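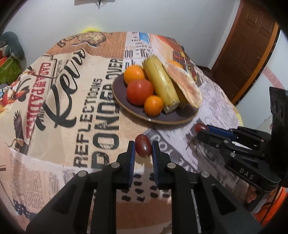

Section 5. Serving fruit at the table

5.1 Before you start

This section covers fruit that is put out whole and left on the table for guests to help themselves. For cut fruit and salads, see Section 6. Read it together with the washing instructions in Section 3.

You will need:
One oval serving plate from the Prunano set
A table covering
A clean tea towel
A small bowl for stalks, pips and peel

5.2 Laying the cloth

1. Clear the table and wipe it down. Let it dry.
2. Unfold the cloth and lay it with an even drop on both long sides. Patterned cloths, such as the newspaper print, should be turned so that most of the print reads from the host's side.
3. Smooth out the folds from the middle towards the edges.

Note: The Moltura cloths can be wiped but must not be ironed. If the folds will not drop out, hang the cloth over a door overnight.

5.3 Washing and drying

1. Wash grapes, tomatoes and citrus separately in cold water.
2. Take the grapes off the stalk if guests will be eating them one at a time. Pull gently with a slight twist. Throw out any that split.
3. Dry everything with the tea towel. Wet grapes slide on a glazed plate and leave marks on the cloth.

Caution: Whole grapes are a choking hazard for young children. Cut them lengthways into quarters for any child under 5.

5.4 Filling the plate

1. Set the plate down in the middle of the table first. Do not fill it in the kitchen and carry it through, as round fruit will roll off an oval plate when it is tipped.
2. Put the largest item, usually an orange, towards one end.
3. Place a tomato in front of the orange so that the two rest against each other.
4. Fill in with mandarins near the front rim, where they can be reached easily.
5. Lay any long pieces beside the oranges. They stop the others from rolling.
6. Add the grapes last, in the gaps. Loose grapes should never be underneath heavier fruit.

Note: Dark plates suit orange, yellow and red fruit. Black grapes and plums are hard to see on them and are better on the cream Iltley plate.

5.5 During the meal

Grapes should be picked up by the sides, with light pressure. If tongs are provided, use the soft-tipped kind. Metal tongs break the skin.

Turn the plate once or twice so that people at both ends can reach. Empty the peel bowl when it is half full.

5.6 Clearing away

1. Return whole, unhandled fruit to the store cupboard. Grapes and cut tomatoes go in the fridge in a lidded box.
2. Throw away fruit that has been out for more than 3 hours in a warm room if the skin is broken.
3. Wash the plate by hand in warm water. Soaking for longer than 30 minutes may dull the rim.
4. Shake the cloth outdoors, wipe it and roll it up.

Juice stains: blot at once, then dab with cold water. Do not rub.

Section last revised 2/25/21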